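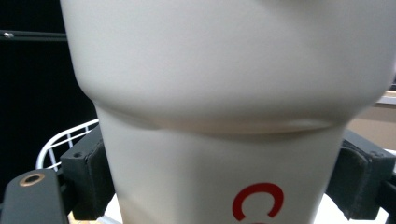
*Cup held just under the ridge, pads on both sides.*

**fevard_mark:** Thread title was "can they do the washing up yet". My answer is they can do cups. I'd like to hear from anyone who has seen one do a full rack in a normal kitchen.

**P_Langat:** Cups with a step in them are the easy ones. The grip has somewhere to sit. Try a wet wine glass.

**tinopener:** We had a Peseo arm on trial in the canteen at Clukevside. 300 cups a shift was the target. It managed that on the plain mugs and then sulked over anything with a handle facing the wrong way.

**fevard_mark:** Was someone standing over it?

**tinopener:** Yes, all shift. That's wages on top of the 3000 for the trial.

**dovhan:** Then it isn't doing the job, is it. My lad clears 30 cups in 2 minutes and puts them away.

**P_Langat:** Disagree. A person stood over our first dishwasher as well. Same cup, same rack, all day long, I'd let a machine have it now. Pans and cutlery, no.

**dovhan:** Who has the same cup all day long at home?

**P_Langat:** Not at home. I said a canteen would.

**tinopener:** You didn't, but fair enough. Ours went back in July. I'll ask what it did with the saucers.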